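Section 4: Packing the toiletry tray

Read this section before you load the Skustora tray for the first time. It covers the open tray only. For the zip pouch and the hanging insert, see Section 5.

What you need

The tray, wiped out and dry
Travel-size toiletries, 100 ml or smaller if they will go in carry-on luggage
A flat surface at a comfortable working height

Note: The tray holds up to 400 g. Weigh it once when it is full. A tray packed over that limit will bow when it is lifted by one side.

4.1 Sorting

1. Take everything out of your old wash bag and lay it on the table.
2. Throw away anything with a cracked cap or a missing label.
3. Tighten every cap and lock every pump. Most pumps lock with a quarter turn; some have a clip under the head instead.
4. Wipe the outside of each bottle and tube with a damp cloth, then dry it.

Caution: Do not put razors in the tray until the very end, and cover the blade first. If you have no blade cover, fold a piece of stiff card over the head and hold it with a rubber band.

4.2 Loading

1. Stand the tallest items at the back. Pump bottles go in a corner, where two walls hold them up.
2. Stand any tube with a wide, flat cap beside the bottle, cap down.
3. Lay small cartons flat in front of the bottle.
4. Lay the toothbrush along one side, with the head toward the back wall.

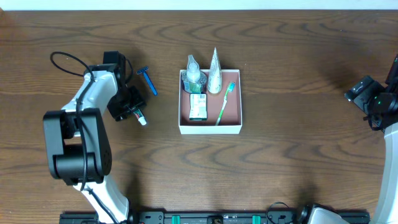
5. Add the toothpaste. A small tube fits flat next to the carton. A full-size tube will not fit in this tray and should go in the pouch.
6. Add the covered razor last, with the handle toward you.
7. Lift the tray an inch or so and set it down again. If something tips over, move it closer to a wall.

Note: Toothbrushes can go in without a cap at home. For travel, use a cap with air holes -- a sealed one keeps the bristles damp.

4.3 Fitting the lid

The lid (part 407, sold separately) clears most travel bottles but not every pump. Set it on loosely and check the height before you press down. If the pump touches the lid, lay the bottle on its side in a small plastic bag.

Caution: Do not force the lid. Pressing on a pump can open the lock and empty the bottle into the tray.

4.4 Cleaning

Rinse the tray in warm water with a drop of dish soap and let it air dry. Toothpaste left on the floor of the tray will harden -- soak it for a few minutes and it will wipe off. Do not use bleach or a scouring pad.

Section revised 23 Sep 2024, N. Hofstetter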